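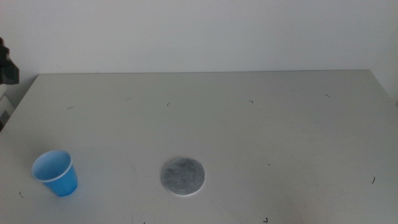

Tekthorpe Bereavement and Peer Support Listings

Last updated: Sep 2, 2018

What this is

A set of plain text files listing support groups for bereaved families, former service personnel and carers in and near Tekthorpe. The files are kept for link workers, advice desks and anyone building a local directory. They replace the old Trilden spreadsheet, which stopped being updated in December and had a lot of dead phone numbers in it.

The main file has 1688 rows, one for each session or drop-in. These belong to 314 separate groups. Many groups meet in more than one place, so please count by group_id and not by row if you need a figure for a report.

Files

sessions.csv – one row per session, with venue, start time and how often it runs
groups.csv – one row per group, with contact details and who it is open to
venues.csv – addresses, step-free access, parking, nearest bus stop
changes.txt – what was altered at each update, newest first

All files are UTF-8 with commas as separators. Times use the 24-hour clock. An empty field means we have not been told. It does not mean no, and this matters most for step-free access, where people have made wasted journeys after an empty field was shown as a tick or a cross.

Fields that need explaining

open_to: one of bereaved, veteran, family, carer or any. "Family" covers partners, parents, brothers and sisters, and adult children. Groups for under-18s are listed only if they gave written agreement.

peer_led: yes if the person running the session has been through something similar themselves. Groups answered this one on their own behalf and we have not checked it.

referral: self, gp or agency. Where a group takes more than one kind, the values are split by a semicolon.

confirmed: the month we last had a reply from the group. Anything older than 4 months should be treated with care – ring before sending someone along.

How it was put together

The first version came from the Trilden spreadsheet and from leaflets handed in at the Nurmi Centre. Each group was then sent a short form, with 2 reminders by post or email. Groups that never replied were left in, but their confirmed field is blank. Rows were matched and cleaned with Getport, and the settings are in the config folder if you want to repeat the work.

What is not in it

No personal details of anyone attending a group. Contact names were removed as well, so only shared inboxes and office numbers remain. Private counsellors, paid courses and online-only forums are left out.

Known problems

Some venues appear twice under slightly different names, mostly church halls. Bank holiday closures are not recorded. Rural groups to the east of Tekthorpe are thin on the ground here, and we think several are missing.

These listings are no use in an emergency. Please do not show them on a crisis page without proper urgent contacts next to them.

Using the files

Free to copy and reuse, with a line saying where they came from and the date of the version you took. If you correct something, send the group_id and the new details to the listings inbox at the Nurmi Centre. Corrections go in at the next update, or sooner if a phone number is wrong.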